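Die Hand, die auch einmal loslassen muss

Seit fast einem Jahr arbeite ich bei Lellholm in der Wohnungspflege. Wir richten möblierte Wohnungen her, bevor neue Mieter kommen: Geschirr prüfen, Küche ordnen, Böden wischen. Deutsch habe ich erst mit dreißig gelernt, und vielleicht deshalb höre ich bei manchen Wörtern genauer hin. Im Juni sagte man uns, die Roboterhände von Hamann würden uns „entlasten“. Ich habe das Wort im Wörterbuch nachgeschlagen. Es steht sehr nahe bei „entlassen“.

Man hat bis heute niemanden entlassen, das möchte ich fair sagen. Aber die Arbeit ist eine andere geworden. Früher war ich in einer Wohnung allein und bestimmte selbst, womit ich anfange. Jetzt beginnt der Vormittag damit, dass ich der Maschine zeige, wo Platz ist und wo nicht. Eine Tasse zu greifen, das ist für mich keine Aufgabe, für die ich ein Wort brauche. Für die Maschine muss ich es in Schritte zerlegen, und am Abend bin ich müde auf eine Weise, die ich vorher nicht kannte. Der Rücken tut weniger weh, der Kopf mehr.

Meine Kollegin Hildegard Hollmann sieht es anders. Sie hat nach ihrer Rechnung mehr als 700 Wohnungen gemacht und spürt jede davon im Handgelenk. Für sie ist jeder Deckel, den sie nicht selbst heben muss, ein Gewinn. Ich kann ihr nicht widersprechen. Wer die Automatisierung nur als Verlust beschreibt, hat vermutlich lange keine Töpfe mehr eingeräumt.

Was mich stört, ist die Verteilung. Unser Teamleiter Lino Pagano bekommt jede Woche eine Auswertung, in der steht, wie oft die Maschine auf uns gewartet hat. Wie oft wir auf die Maschine gewartet haben, steht dort nicht. Ich habe zweimal darum gebeten. Es wurde freundlich notiert.

Ich verlange keine großen Dinge. Die Stunden, in denen wir die Maschine anlernen, sollen als Anlernen bezahlt werden und nicht als Putzen. Und wir sollen die Auswertung lesen dürfen, bevor sie weitergeschickt wird. Es ist ja auch unser Können, das in diese Geräte hineingeht, und das soll man auf dem Lohnzettel erkennen.
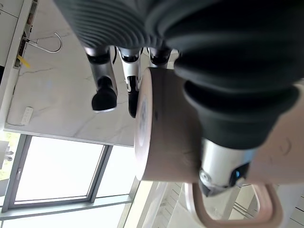
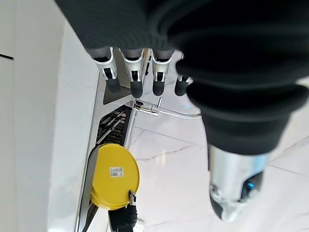
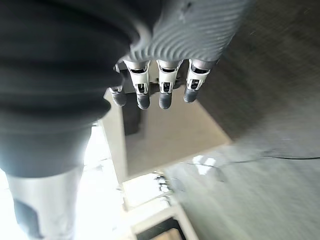
Roboterhände bei der Arbeit; im ersten Bild mit einer rosa Tasse, im zweiten mit einem gelben Deckel.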